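4. Setting up the bin and running your first picks

Okay, you've got the Erent picking kit unpacked and the arm has passed its homing check. Now for the fun part!

1. Put the bin on a sturdy table and clamp it down. I like bar clamps — they're quick to move when you change your mind, and you will.

2. Jog the gripper over the middle of the bin, pointing straight down, and save that spot as HOME PICK.

3. Set the speed to 40 percent. The menu lets you go higher, but please wait until you've watched a full run.

CAUTION: Check the cable loop at the wrist before every run. It needs enough slack to turn both ways without snagging. If you get error 631, stop the arm and look there first.

4. Drop in a mixed bunch of things. Soft stuff, flat stuff, odd shapes, whatever you have lying around (my friend Jhair Henao swears by old toys). Spread them out a little for the first try.

5. Press START and keep your hands out of the bin until the light goes green.

Note: Flat cards are the hardest. If the gripper keeps missing them, lower the pick height one notch at a time and try again. I usually need two notches.

6. Save your settings under a name you'll remember. The controller holds up to 3000 picks in its log, then starts writing over the oldest ones.
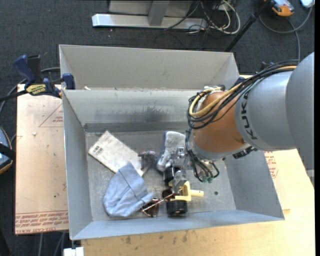
Fig. 4: Gripper over the front compartment, with mixed items in the bin.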